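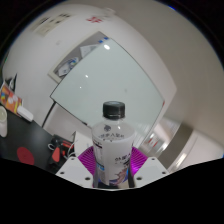 4.2 Bottle handling with the hand-held gripper

Applies to the Hollon gripper, ribbed finger pads fitted. Read section 4.1 before first use.

1. Check that the screws in both side plates are tight. Do not use a gripper with a loose plate.

2. Use only bottles with the cap screwed fully down. Widest permitted body: 85 mm.

3. Bring the open fingers in level, one on each side of the bottle, and close them on the body. Do not grip by the cap or neck.

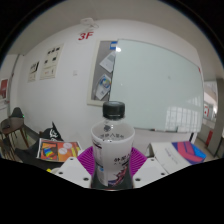 4. Hold the grip for 2 seconds before lifting. If the bottle tilts, set it down and start again from step 3.

CAUTION: Do not squeeze past the stop. Pads bent beyond 88 degrees must be replaced.

5. Where a disc is used as the target, lower the bottle upright until the base rests fully on it.
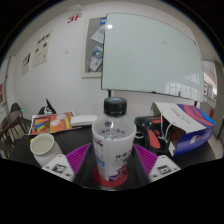

6. Keep the fingers closed until the bottle stands without support, then open them slowly and evenly.

NOTE: Other items may stay on the table during a run. Do not move them between the start and the end of a run. Cables must not cross the path of the gripper.
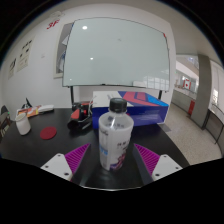 7. Draw the gripper straight back until both finger tips are clear of the bottle. Lifting it away at an angle may knock the bottle over.

8. Enter the run in the Gornside log under code 374. Failed grips are entered as well.

Changes to this section must be approved by Velimir Radulović, Gakcombe workshop. Last checked in April.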